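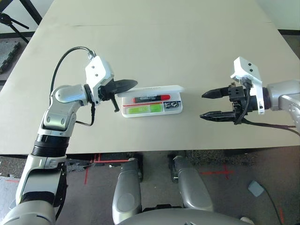 Are "stain-proof" tabletops worth the extra money?

Mar 3, 2022

Vesent wants you to believe you'll never wipe up a coffee ring in a panic again. The company's new Forar finish went on sale last week, and it adds $65 to the price of a table. The pitch is that spills just sit on top until you feel like dealing with them.

Maybe. We've heard this before. Tultoteck said much the same when it launched its own coating in August, and our inbox filled up with letters about turmeric.

The Forar brochure says the finish was tested with "991 common household spills." I would love to see that list. I can get as far as red wine, beet juice and ballpoint pen before I start repeating myself. Vesent didn't send it when we asked -- we got a second copy of the brochure.

Then there's the warranty. It runs 2 years and leaves out heat marks, scratches and "misuse," a word the fine print never explains. Is a toddler with a marker misuse? Is dinner?

If you already own a light-colored table, a tub of plain paste wax and a stack of coasters will get you through most of what the brochure worries about. If you're buying new, ask the store for a sample chip, put mustard on it and leave it overnight. A store that won't hand one over has told you something.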